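Around Town | Games & Hobbies

Tabletop car rolling is back at the Ametepe Room

By Elikem Mahama
September

If you've got a toy car in a drawer somewhere, go dig it out, because the Barnham roll-in is on again this month and I am way more excited about it than a grown adult should be.

For anyone who missed it last spring, the game goes like this. You stand at one end of the big table, you give your car one push, and wherever it stops is your score. The table is covered in brown paper and marked off into squares with blue painter's tape, and each square is worth something different (the scorekeeper has the chart, so don't bother squinting for numbers on the paper). The best square is worth 100 points. Touch the tape and you get half. Go off the end and you get zilch, plus a certain amount of noise from the people waiting behind you.

I stopped by the Ametepe Room in the afternoon to see how the table was coming along, and I have to say I love how homemade it is. The lines wander a bit, there are creases in the paper, and here and there the tape has curled up into a little loop or a tab. Last spring I lost a very promising roll to a tab just like that and I'm still sore.
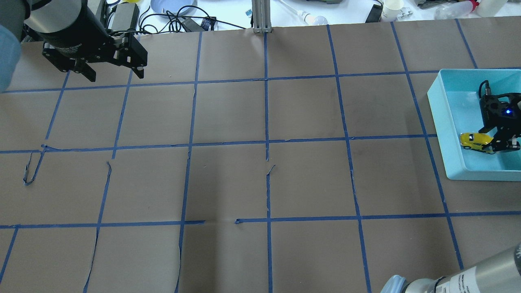 Comfort Agyeman told me she would leave every wrinkle exactly where it is. Her view is that a perfectly smooth table would hand the whole thing to whoever owns the heaviest car, and that a bump or two gives the kids a fighting chance against their uncles. She did say she'd press down anything that sticks up too far before the first round, so put in your requests early.

There's one rule change to know about. Last time you could bring anything with four wheels, and we ended up with a fire truck so long it was in two squares at once, and the argument over that went on past dinnertime. Now your car has to fit inside a single square with tape on every side of it. Trucks and buses can still come, they'll just have their own round at the end with the chart flipped over.

Tetteh Sarpong is keeping score again and he's strict about the tape! If your bumper is over the line by a hair, he'll get down at table level and look at it with one eye closed. I tried to get him to tell me what counts as touching when the car is nearly there but not quite. He said bring it over and he'd look.

So of course that's all I could think about when I got to this little yellow one, a rounded old beetle-style car with silver bumpers, sitting in its square with its nose almost up against the tape. Under the spring rules that's full points, I'd say. Kojo Asante thinks it's half. We did not settle it.

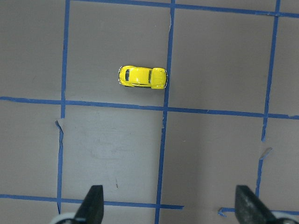 Close call: the yellow car and the blue tape.

It costs $2 to enter, and that gets you three pushes. There's room for 30 players, and 20 had already put their names down when I looked at the sheet, so I wouldn't wait too long. Kids under six play free but need somebody tall to help with the far end. Musar is putting up the prizes again (I'm told there's a puzzle in there, and I want it).

Doors open at 10 a.m. and the first push is half an hour later. If you don't have a car of your own, ask at the door for the loaner box.

Last updated: September, 4:15 p.m., to add the age for free entry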